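January, visitor day, notes from the Honholm side

Doors opened at 9:30. Two groups, 36 people signed in, mostly from Ersoy and the technical college. Necati did the safety talk in the hallway and Sevim ran the sign-in sheet. Second group started 17 min late because the first one stayed to ask about wages and shift patterns, which Jalen answered.

Order of stations: bench cell, then the washroom mock-up, then the Drikar conveyor. Next time put the conveyor first. It's loud and people couldn't hear Selim's part after it had been started for warm-up.

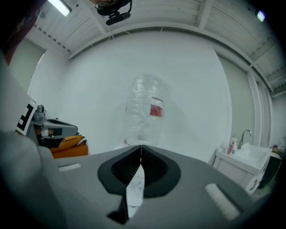 Grip force was what I wanted to get across at the washroom station, so I kept the talk to that and left the software to Sinan. Visitors were let in 8 at a time and took turns with the handheld gripper. Thin clear bottles with ridged sides are a good teaching object for this. The ribbed inner faces of the fingers hold on those ridges, and if you squeeze too hard the wall gives and everyone sees it. Two people asked why we don't just use suction. Showed them the ridges again.

Question I couldn't answer: how long the finger pads last in daily use. Told the woman from Ersoy I'd send her our wear log. Her card is in my desk drawer.

To do:
- wear log to Ersoy (me)
- spare finger set, we were down to 2 by noon (Selim)
- ask Sudholm if they still want their own date
- shorter safety talk, Necati agrees

Packed up at 4:15. Conveyor left locked out, key with Sevim.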